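Service Robotics in Practice
Handout 6: How to read an offer for a teleoperated robot
Lecturer: Yetunde Amadi. Lab questions to Kelechi Okeke.
Version 2022-11-09

1. What we do this week

In the last handout we studied the arm alone. This week we look at a complete offer, in the way a buyer looks at it. The offer is from the firm Clender, and the product is named Skadska. It is a kit with two arms, two hands with fingers, a camera at the head, an operator station, and the software Rosser, which records what the operator does. Clender sells it for the work they call "table and room tasks": to pick up an object, to move it to another place, to put waste into a bin.

Please read the offer before the lecture. It has 52 pages, but for us the important parts are chapter 3 (hands), chapter 5 (workspace) and the annex with service conditions. The chapter about company history you can leave out.

2. Price and what is inside the price

The monthly rent is 3,064 euros with a contract of one year. Inside this price are the hardware, the Rosser license and remote support. Not inside are transport, the mounting of the robot in your room, training for a second operator, and replacement of finger pads. The finger pads are in the annex under "consumable parts," and students in earlier years did not find them there. Make your own table with two columns, inside and outside, and keep it for the exercise.

The offer says also that the customer must provide "a suitable room." There is no definition of suitable. When a word like this appears in an offer, write it down and send a question to the seller. The answer should come in writing.

3. The hands

The data sheet gives a maximum load for the hand. It is measured with a closed grip on a cylinder, near to the body. A buyer often takes this value and thinks it is valid for every object. For a flat object on a smooth table it tells us very little. A remote control or a closed laptop can be light enough, and the fingers still do not come under the edge. The operator then has to push the object to the border of the table and take it there, or use the second hand to hold against it.

For this reason we sort test objects by how they can be grasped, and we look at the weight after that:

Upright and round: insulated bottle, pump bottle. Can be taken from the side. With the pump bottle, pay attention that the fingers do not press the pump.
Flat: laptop, remote control. Difficult from above.
Flat with irregular form: game console, computer mouse. The mouse with cable is a separate case, because the cable pulls back when the hand lifts.
Small or thin: a cap, a stick. Here the view of the camera is usually the limit.

4. Workspace

Chapter 5 of the offer shows the reach as a half circle seen from above. It is a nice drawing, but it shows only where the wrist can arrive. It does not show in which orientation the hand arrives. At the border of the reach the arm is almost straight, and the hand has few possible angles. Ask the seller for a side view also, with the table height of your own room marked in it.

The second point is what stands below the table height. Clender writes that Skadska can put waste in a bin on the floor. You should check with your own bin, at the place where it normally stands. A plastic bag in the bin makes the opening smaller when it falls inward, and a finger can catch in it. Table legs and cables on the floor belong in your room plan too. Most sellers make their plan from a drawing and do not know about them.

Third, the safety distance. If a person works next to the table when the arms are on, the offer must say who has the stop button and at which speed the arm moves. In the Clender offer this stands on two different pages, and the speed values are not the same. Onyekachi Chukwu has asked the firm about it. Until we have the reply, use the lower value.

5. Comparison with Stemard

Stemard offers a similar service, but it sends its own operators and the customer pays for each task. The robot cost is then not visible for the customer. It can be cheaper for short projects. On the other side, the recordings stay with Stemard, and if you want to train a model later you have nothing in your hand. Ebuka Ojo will present the Stemard contract in the second half of the lecture, please bring questions.

6. Exercise

Work in pairs. Choose one room that you know well, draw it from above with the table, the bin, furniture and power outlets, and put the Skadska reach on it. Then write one page for a buyer without technical education. Say which objects on the table you would promise, which you would not promise, and what you want to test before the contract is signed. Write "I don't know" where you don't know. It costs no points.

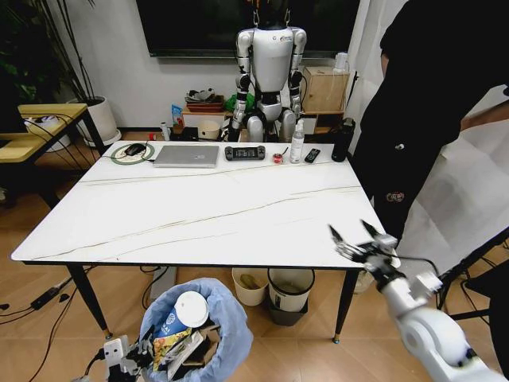 Submit the drawing and the page together as one file, with both names on the first sheet. Kelechi Shehu corrects the exercises of group B, all other groups send to me. Corrected work comes back before the end of November. For the next lecture, read the annex on service conditions again, in particular the part on repair time and who pays the rent while the robot is in repair.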